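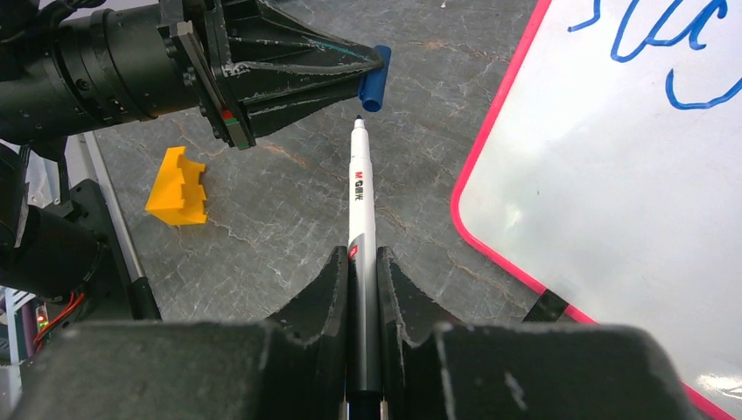 Figure 1. Wrist view, right gripper: marker held upright, blue cap in the other arm.

Week 5 notes: collecting demonstrations
Iolanda Bastos, March 2024

A policy learns from whole attempts. One attempt is one episode, and it runs from the start signal until the operator marks it finished. The Maswood set we use in the labs has 1118 episodes. After review, 159 of them were labelled as failures. Keep those in a separate folder and don't delete them.

Two-arm tasks take more care. In capping, one gripper holds the pen and the other brings the cap, so both arms' joint readings have to be logged on the same clock. Check the time stamps before you start a batch.

Change the layout between episodes. If the pen always starts in the same spot, the model learns the spot. Move the whiteboard, turn it, and swap the marker colours.
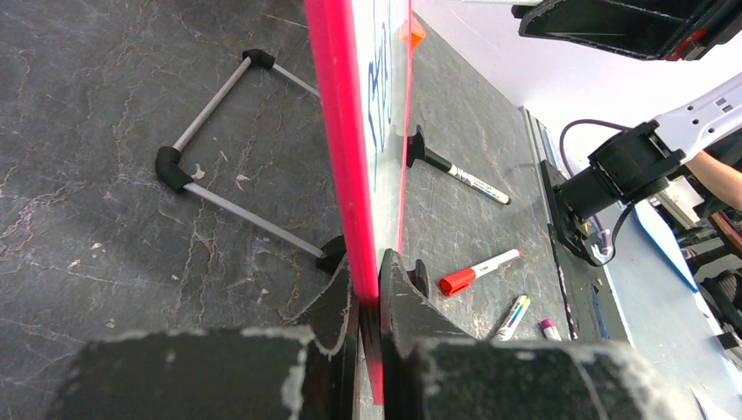
Figure 2. Whiteboard held by its lower edge, with markers on the table beside it.

Large flat objects block the wrist view. Look at the second camera's recording as well before you label an episode.

For the tutorial, read Venla Koskela's labelling guide and bring one question about it. Lab 3 is due in April.

Related items
Week 4 notes: teleoperation basics
Lab 3: labelling episodes
Labelling guide (Koskela)
Week 6 notes: training and test splits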